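칸막이 트레이 모종 과습 문제, 배수 관련 질문

stakine62
상추를 칸막이 트레이에 직파해서 키우는 중입니다. 7월 들어 가운데 칸만 떡잎이 노랗게 변합니다. 상토는 Rivener 육묘용, 관수는 하루 한 번 오전에 위에서 줍니다. 바깥쪽 칸은 정상입니다.

흙밭지기
배수 구멍 지름이 몇 mm입니까? 칸 깊이도 적어 주세요.

stakine62
구멍 4mm, 칸마다 하나입니다. 깊이는 62mm.

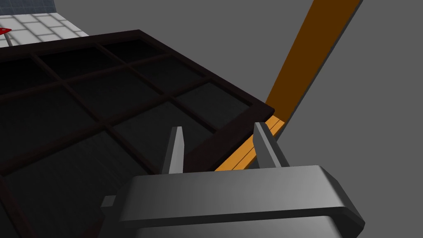

상토는 윗면에서 16mm 아래까지 채웠고, 바닥에 마사토는 안 깔았습니다. 물은 트레이 전체에 최대 131ml 줍니다.

Prostelard
구멍이 작습니다. 그 지름이면 표면장력 때문에 바닥에 물이 남습니다. 드릴로 넓히세요.

흙밭지기
동의하지 않습니다. 구멍을 넓혀도 상토 하단의 포화층 높이는 거의 그대로입니다. 포화층은 입자 크기로 정해집니다. 펄라이트 비율부터 올려야 합니다.

Prostelard
이론은 그런데 구멍이 뿌리나 미분으로 막히면 포화층 얘기는 의미가 없습니다. 저는 넓히고 나서 해결됐습니다.

Aivar Adomaitis
두 분 다 가운데 칸만 그렇다는 점을 빼놓고 계십니다. 바깥 칸은 통풍 때문에 빨리 마릅니다. 같은 양을 주면 가운데가 과습이 됩니다. 칸별로 무게를 재고 가벼운 칸에만 주세요.

흙밭지기
칸이 분리가 안 되면 무게를 못 잽니다.

Aivar Adomaitis
그러면 Hunt 수분계로 칸마다 찍어 보면 됩니다. 탐침은 바닥 가까이까지 넣으세요.

stakine62
방금 재 보니 가운데가 확실히 높습니다. 가운데는 이틀에 한 번으로 줄이고, 다음 파종분부터 펄라이트를 섞겠습니다. 구멍은 일단 그대로 둡니다.

Prostelard
뒤집어서 구멍이 막혔는지는 확인하세요.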